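Category: Public Safety / Grant Reports

Print this page | E-mail this page

Prillell Township Night Patrol Grant – Progress Report, May

To: Garnus Fund, program office
From: Na-rae Heo, grants and records, Prillell Police

Sorry this is short on polish. Wanted it in before the office closes. Budget sheet is coming separately, same format as last time.

Where we are

Overnight foot patrol is running on Cheon Street and the blocks behind the bus station. Shift is 10 p.m. to 4 a.m., two officers on foot, one car close by. Started late – the radios were back-ordered and we did not want people out there on the old ones. Your office okayed the later start by e-mail, copy is in the file.

Of the 80 patrol nights in the grant, 30 are done. That's behind the plan. We'd like to make up the gap over the summer, when the street is busier anyway and we have more officers willing to pick up overtime. No extra money needed for that, just the dates moved.

What officers are dealing with, mostly: fights outside closing bars, car break-ins in the Pornero lot, people sleeping in doorways who need a ride or a blanket more than a ticket. One stabbing call in the period. Victim was treated and released, an arrest was made the same night, case is with the county prosecutor so I can't put more in here.

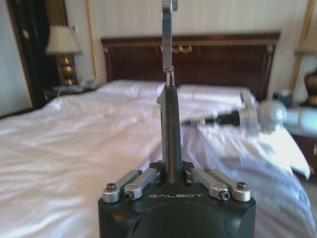 Car break-ins are the one where I'd be careful about reading too much into the numbers. Reports are down in the Pornero lot but up on the side streets west of it. Could be the same people moving over a block. Sergeant has shifted the route so the second loop goes west first, then back through the lot before 2 a.m. Will know more by next report.

Lighting

Asked for in your last letter. The city has fixed the dead lights on the north side of Cheon Street. South side still waiting on the power company – a buried line has to be replaced and they need a street permit, which they applied for and then had to apply for again because the first one had the wrong block on it. Not a grant cost but it affects the patrol so I am keeping it in the report.

Training

De-escalation class was held, everyone on the patrol roster has now been through it except 3 officers who were out on leave or in court. They are signed up for the make-up session. The trainer's invoice came in under the estimate. We would like to move the difference to the body camera storage line, see request below.

First aid refresher also done. Tourniquets and chest seals were bought from the supplies line and are in every car and every foot patrol bag. One was used in the period, on the stabbing call, and has been replaced.
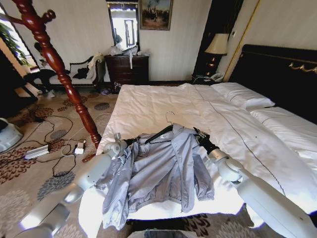
A light lavender-gray zip-up jacket with a hanger on the bed.

Records and reporting

This is the weak spot and it's on my desk so I will own it. Patrol logs for the first few weeks were kept on paper and nobody typed them in until recently. Some have a start time and no end time. I've gone back to dispatch records to fill in what I can, and marked the ones I couldn't with a star in the attached table. New logs go straight into the system at end of shift. That part is working fine.

Also the category "citizen contact" was being used for everything from giving directions to breaking up a fight. Split into three now: help given, warning, enforcement. Older entries have not been re-sorted, so please don't compare them with the new ones.

Complaints

Two for the period. One about noise from the patrol car idling under apartments, fixed, the car now parks by the station. The other is with the internal review officer and still open.

Requests to the Fund

1. Move the end date so the remaining nights can be worked through the summer.
2. Move the left over training money to body camera storage.
3. Confirm if you want the next report by quarter or at the end. The agreement says one thing and the cover letter says the other.

Please reply on item 1 first if you can, the sergeant has to post the summer schedule and cant do it without the dates. I'm at my desk most mornings from 8 a.m.

Na-rae Heo

Attached: patrol log table, training sign-in sheets, trainer invoice

Print | E-mail

Recent items
– Cheon Street parking changes, night hours
– Bike registration at the front desk
– How to request a police report
– Pornero lot: lock your car reminder
– Night Patrol Grant – previous progress report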